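Divum
Work with us > Paid sessions

Demonstrators wanted: household chores with hand-held grippers (Gresdale, part time)

We are looking for people to do ordinary chores, slowly and many times over, while holding a gripper in each hand. The recordings go into a training set for a learning system that is supposed to pick up household tasks from examples. Whether it will is an open question, and you should know that before you apply.

I run the collection side at Divum. I have read a lot of ads in this field that promise you will be "teaching the robots of tomorrow." You will be putting bags in trash bins. Some of the recordings will be thrown out. Our last model learned to fold a dish towel on one table and was lost when we moved it to another. More examples, from more people with different habits, might fix that. They might also give us a bigger pile of recordings and the same problem. I would like to find out cheaply, and your time is the main cost.

What you would do

You work at a table with one gripper per hand. Each has two fingers that close when you squeeze. You get a task card, you do the task, you reset the objects, you do it again. Current tasks are lining and emptying small bins, sorting flatware, folding towels and closing food containers.

A session lasts 90 minutes with a break in the middle. Please don't hurry to raise your count. Nobody is paid by the piece here, and fast, sloppy examples are worse for us than none.

If you drop something, keep recording, pick it up with the gripper and carry on. We want those too. Put the gripper down only if the task can't be finished, and say so on the sheet.

Who can apply

You need to be 18 or older, able to stand for most of a session, and comfortable gripping and releasing with both hands. Left-handed people are especially welcome, as we have far too few. No technical background needed. If you have done this kind of work before, tell us where, because we may ask you to unlearn some of it.

We don't take people who want to work from home. The grippers stay in the building.

Pay and terms

Pay is by the hour at the rate on the booking form, including training and the break. You are paid for a session even if we reject every recording in it. You commit to 5 sessions, after which either side can stop without giving a reason.

Your hands, sleeves and voice may end up in the recordings. The consent form lists who gets them: our own group and our partner lab, Sydorenko. Read it before you sign. If you withdraw during your first 5 sessions, we delete what you made. After a model has been trained on it, I can delete the recordings but I can't take them back out of the model, and I would distrust anyone who told you otherwise.

The trial task

Everyone does a short paid trial before being booked. The task is the bin liner, with the bag pulled down over the rim all the way around. Thin plastic creases and clings, and it's harder to handle with two blunt fingers than you would expect.

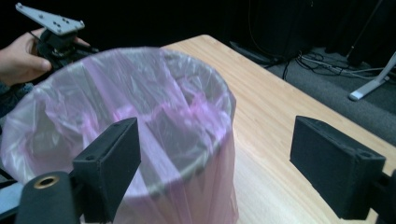 What we look at in the trial

Steady hands count for more than speed. We also check that you follow the card when you think you know a better way, and that you fill in the sheet truthfully when a try goes wrong. We have 8 places in Gresdale and expect to turn people down. A second group may open in Sotthorpe, though I wouldn't plan around it.

How to apply

Use the booking form on this page, or leave a note for Demyd Boiko at the Gresdale front desk. Tell us which hand you write with and which times of day suit you. No résumé, please. Applications close Saturday, June 6, 2026, and you will get an answer whether or not we want you for a trial.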